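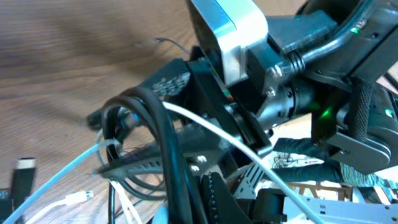 Unit 3: Moisture content and movement in solid wood

Reading before class: the Sesell handout on sorption, pages on hysteresis optional. Bring a calculator.

## 1. Definitions

Moisture content (MC) is the mass of water in a piece of wood divided by the oven-dry mass of the same piece, given as a percentage:

MC = (wet mass − dry mass) / dry mass × 100

The divisor is the dry mass. A result over 100% is therefore possible and is common in the sapwood of freshly cut softwoods.

*Free water* sits in the cell cavities. *Bound water* is held in the cell walls. The fiber saturation point (FSP) is the condition in which the walls are full and the cavities hold no liquid. For most species FSP falls between 25% and 30% MC. Use 30% in all problems for this unit.

Above FSP, wood loses water without changing size. Shrinkage begins when bound water starts to leave.

## 2. Equilibrium moisture content

Wood left long enough in steady air settles at an equilibrium moisture content (EMC). Relative humidity is the main control; temperature has a smaller effect. At ordinary room temperature:

| Relative humidity | EMC |
|---|---|
| 30% | 6% |
| 50% | 9% |
| 65% | 12% |
| 80% | 16% |

Values are rounded. Heated buildings in February often run near the top row, and a tabletop made up in a humid shop will lose width there.

## 3. Direction

Movement along the grain is small enough to ignore in furniture work. Across the grain, tangential shrinkage (along the growth rings) is commonly near twice the radial value, although the ratio varies by species. Flatsawn boards move more in width than quartersawn boards and are more likely to cup.

## 4. Estimating the change in width

Below FSP, treat shrinkage as linear:

ΔW = W × S × ΔMC / 30

where W is the starting width, S is total shrinkage from green to oven-dry as a decimal, and ΔMC is the change in percentage points. The formula is an approximation – it takes W as the green width, and the error is acceptable for panels.

**Worked case.** A flatsawn panel is 1,000 mm wide at 12% MC. Tangential S = 0.08. The panel goes to a room where EMC is 6%.

ΔW = 1,000 × 0.08 × 6 / 30 = 16 mm

Slotted screw holes or buttons must allow for this amount. If the panel is fixed at its center line, allow 8 mm at each edge.

## 5. Oven-dry test

1. Cut a sample from well inside the board, clear of the ends and of knots.
2. Weigh at once.
3. Dry at 103 °C until repeated weighings agree.
4. Weigh again and compute MC.

Sample from the Stulladdale stack: wet mass 129 g, dry mass 100 g, MC = 29%. The board is just under FSP and not ready for indoor use.

Pin meters are unreliable above FSP. Apply the species correction before recording a reading.

## Problems

1. Rework section 4 for a quartersawn panel with S = 0.04.
2. A board reads 16% MC. At what relative humidity in the table would it stop changing?
3. Explain why a solid panel glued rigidly into a frame may split in winter.

Show units. Problem 3 needs a sketch with the grain direction marked.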